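Folum Cloth Tray, large, white

I've been selling bench gear out of my little shop for a while now, and the Folum tray is the one I end up recommending to people who didn't come in for a tray at all. They come in for pipe clips, or a roll of tape, and then we get talking about how their small parts keep wandering off across the bench!

It's a big shallow box covered in white fabric, with soft raised sides. That's pretty much it. You put it on the bench, you put your bits in it, and they stay there. The cover does crease along the sides once you've been leaning on it (mine looks like a slept-in shirt) and I've stopped minding. If you do mind, the cover comes off and goes in the wash on cool. Hang it up after, no dryer please.

I keep one on my own table next to the pipe work. I like having fabric under everything, because white PVC picks up scuffs so easily and I'm fussy about that. The long lengths stay out of the tray, obviously, and the fittings go in.

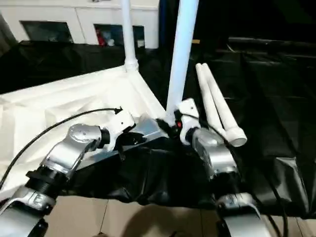 Folum tray in white, with PVC pipe and a flat metal piece on the cloth beside it.

The details, then. The large is 48 inches long and weighs 8 pounds with the cover on. It comes in white only. I did ask Tirska, who make them, for a gray one, and Mareike Harms over there wrote back in March to say maybe – so I'm not promising anything. Spare covers are 12 dollars each and I'd get one with the tray, so you're not stuck while the first one dries.

The tray itself is 181 dollars. I know, I made a face too. The cheaper one I used to carry was the Iturra, and it was fine for a sewing room, but the sides flopped down if you put anything with a bit of weight against them. I sent the last few back.

Don't stand hot things in it, and keep solvent cement well away from the cover. I have a purple splotch on one of mine that is there for life.

Orders go out from the Furgate store before 3 in the afternoon. If you'd like to pick one up, call first so I can get it down off the top shelf.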